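Pirkimen laundrette to reopen with longer hours

Sunday, April 26, 2026

The laundrette on Pirkimen's main street will open again next week after being shut since January, when a burst pipe flooded the back room.

Alfredo Barredo, who took over the lease from the Ekanayake family, said the floor and most of the plumbing had been replaced. Opening hours will run later into the evening, and the price of a standard wash stays the same.

More than 2000 people signed a petition to keep the shop going. Many of them live in the Plonier flats, where there is no room for a washing machine.

A service wash will also be offered on weekdays — bags left before ten will be ready the same afternoon. Cleaning cloths and mop heads will go in a separate machine. 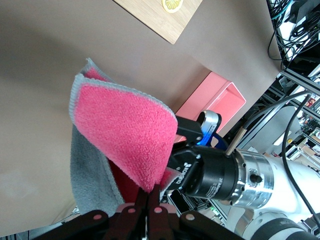
A pink and grey microfibre cloth.

The bus stop outside, served by route 37, is not affected.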